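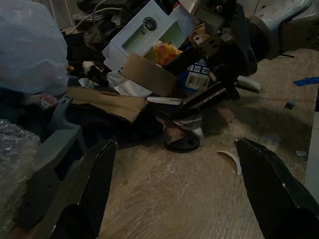
Table and Packing Area Check, Room 163
Monthly round, January
Checked by: Italo Villa
Building: Ristumberg, ground floor

How I fill this form: OK means no action. FIX means somebody must do it before the next round. WATCH means I will look again. Comments are mine, please write yours under them and put your initials.

1. Table surface

1.1 Top is free from splinters at the edge: OK
Comment: I went along all edges with a cotton cloth and it did not catch. The wood is scuffed and scratched, but this is old wear and only on the surface. I do not ask for a new top.

1.2 Top is stable when you lean on it: OK
Comment: In December one leg was short on the window side. The Suominen workshop put a new foot and now it stands well.

1.3 There is free surface for work: WATCH
Comment: The front and the right side are free. The middle and the back left are taken by the heap. Who wants to open a parcel must do it in front of the heap, and then the parcel becomes a part of the heap. I ask that the free part remains free.

2. Mixed items on the table

2.1 Items are sorted by type: FIX
Comment: They are not sorted. Cardboard, plastic, cloth, paper, cables and boxes lie all together. I write below what to do with each type, so that nobody must ask me.

2.2 The heap does not slide or fall: WATCH
Comment: It is not so high that it worries me, but the white box with the window lies tilted and a cardboard flap stands up in front of it. If you pull something from the lower part, hold the upper part with the other hand. Better is to take from the top.

2.3 Sharp things inside the heap: not checked to the bottom
Comment: I did not put my hand under the dark fabric. Please use the gloves from the hook when you clear it. Last year we had a cutter blade inside a folded cardboard, and the colleague from Grenberg got a cut in the thumb. It was small but it was entered in the book.

3. Plastic

3.1 Large bags are flat, tied or in the bin: FIX
Comment: The big white bag at the back left is bulging. Please look inside before you throw it. If it is only packing, press the air out and put it in the plastic bin. If there are goods in it, write on the bag with the marker what they are. A big bag must never go on the floor, where it is slippery like soap.

3.2 Bubble wrap is on the roll or in the box for second use: FIX
Comment: One crumpled sheet, clear. Please flatten it, fold it in two and put it in the box for second use under the shelf. If the bubbles are broken, it goes with the plastic.

4. Cables

4.1 Cables are rolled and tied: FIX
Comment: There is a tangle of white and gray cables at the back, on the dark fabric. This is my most important point on the page. Please do not pull on one end. Lift the whole tangle out, put it on the free part of the table and open it slowly. Each cable gets a loose roll and one tie.

4.2 Plugs and insulation are without damage: to do together with 4.1
Comment: I can not say OK for a cable which I can see only half. When they are separated, bend each one gently along its length and look for cracks, mostly near the plug. A cable with a crack gets the red tape and goes to my desk. Please do not repair it with ordinary tape.

4.3 No cable is connected to the wall while it lies under other material: OK
Comment: I looked at the sockets on the wall, all are free. Thank you.

5. Cardboard and paper

5.1 Empty cardboard is flattened: WATCH
Comment: One brown piece is already flattened, but it was left lying over the fabric and other things were put on it. Flattening is half of the work, the other half is to carry it to the cage. The cage is emptied at 4 in the afternoon.

5.2 Printed papers are read before they go away: FIX
Comment: There is a crumpled white paper on top with small printed text, very faint, and next to it something flat and white, like a card or a strip. I left both where they were. It can be a delivery note. The office at Runonora already asked me two times for missing notes, so please smooth it, read it, and if it has an order number, put it in the tray.

6. Boxes with product

6.1 Boxes are closed and the label is readable: WATCH
Comment: The blue box has its barcode label on the side. Put it on the shelf with the label to the front. The white box with the window and the dark round logo must be checked if it is full or empty. Full goes to the shelf, empty goes to cardboard, and if the window is plastic, tear it out first.

6.2 No box is heavier than the shelf permits: OK
Comment: The shelf is marked for 100 kilograms. We are far from this.

7. Food

7.1 No food in the packing area: FIX
Comment: A yellow snack package with red print is in the heap, behind the cardboard flap. I do not look for the guilty person. Open or closed, it goes to the kitchen today. Two winters ago we had mice in the fabric store and it took until spring to be rid of them. For the same reason please do not keep sweets in the drawers.

8. Fabric

8.1 Cloths and covers are folded and on the rack: FIX
Comment: Dark fabric is under the cables and also under the cardboard. Shake it over the table, not over the floor, so that small parts do not get lost. Then fold it. If it smells of oil it goes in the metal bin with the lid, and this bin stays closed.

9. Floor and way out

9.1 The way to the door is free: OK
9.2 Nothing is stored in front of the extinguisher: OK
Comment: The inspection tag is valid. The trolley was a little near, I moved it.
9.3 Light above the table: WATCH
Comment: One tube was late to start in the morning. I ordered a new one.

Order of work for the clearing

Gloves on.
Snack package to the kitchen.
Papers to the tray or to the bin, after reading.
Big bag and bubble wrap.
Boxes.
Cardboard to the cage.
Cables, on the free part of the table.
Fabric last.

With two persons I count one hour. It should be finished in 5 working days, and I will come back with this same paper and look only at the points with FIX. If something is not possible, write it under the point. An empty line does not help me.

Signed: I. Villa
Second check: ____________
Comments from the room: ____________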